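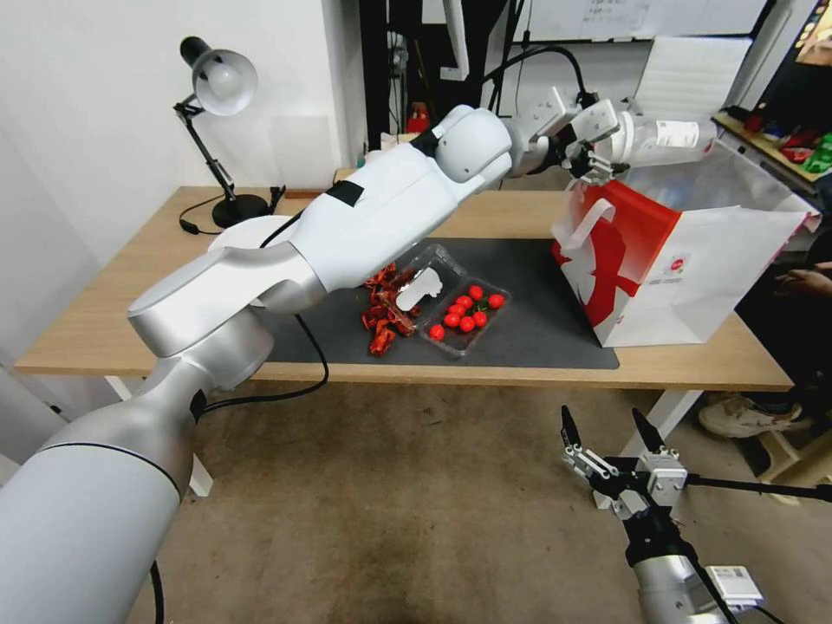
Surely a hearing test is a hearing test, a reader wrote to us last October, so why do I pass mine every time and still lose the thread the minute four people sit down to dinner?

I've pinned that one up over my desk. It's the question I started Bralteo to work on, and it's put better than I've ever managed on a funding form.

## So, who are we?

Bralteo is a small research company in Dresard. We study how people follow speech when there's other noise going on: pubs, school canteens, open-plan offices, the back seat of a car with the windows down. We design listening tests, run them with members of the public, and write up what we find for hearing clinics and for the odd architect (more of those than you'd think!).

I trained as a psychologist and spent ten years in a university lab playing beeps to students through headphones. I liked it very much. But beeps are beeps, and people would come out of the booth, having heard every last one, and say "pardon?" to me in the corridor. The standard test asks for the quietest tone you can pick up in a silent room. It's a good test and it catches a lot of things. Following one voice among several is a different job, and a good part of it is done by the brain: holding on to the voice you want, guessing at the bits you missed, and letting the chap at the next table go by.

I wanted to measure that part. I left, rented two rooms above a shoe repairer, and learned far more than I wished to about carpet underlay.

## What we do all day

Most of our work goes into **Voicu**, our listening test. You sit in a chair in the middle of a ring of loudspeakers and hear short sentences from somewhere in front of you, with chatter coming from the sides and behind. You repeat what you heard. The chatter gets louder when you're doing well and softer when you're not, so everyone ends up at the point where they catch half the words. It takes 21 minutes, with a break in the middle for anyone who'd like one.

The sentences are dull on purpose. "The farmer moved the blue chairs" and that sort of thing. If they're too sensible people can guess the ending, and then we're testing how good they are at guessing (we do have a separate version for that, and it's more fun).

So far 1,672 people have done the full test with us, the youngest of them at primary school and the oldest well past retirement. I still read through the comments at the end of each one. A lot of people tell us they feel tired afterwards, and we've started taking that seriously as a result in its own right. Two people can get the same score, and one has sailed through while the other has been hanging on by their fingernails. A score alone won't show you which is which.

Then there's **Fania**, our longer project. We've asked almost 100 households to keep a listening diary for a year: where they were, who was talking, how hard it felt, whether they gave up and just nodded. The nodding column fills up very fast. I'm not going to give you results from it yet, as the diaries aren't all in and I've been caught out before by getting excited halfway through!

## What we don't do

We don't sell hearing aids and we don't take commission from anyone who does. We can't diagnose you either. If you're worried about your ears, please see your GP or an audiologist first and come to us afterwards, if you still fancy it. You'll get a copy of your Voicu results to keep, with a page in plain English on what the curve means.

## Coming to see us

We're always after listeners, and we'd especially like to hear from you if you think your hearing is perfectly normal, as we never have enough of you. You don't need to prepare anything. Bring your glasses if you wear them, and your hearing aids if you have them, and allow an hour door to door. The stairs are steep, I'm afraid, but we have the use of a ground-floor room at the library for anyone who can't manage them, so do say when you book.

We pay travel within the county and there's tea. The kettle is switched off while anyone's in the chair, after it turned up on a whole morning's recordings.

*Page last updated Apr 9, 2023*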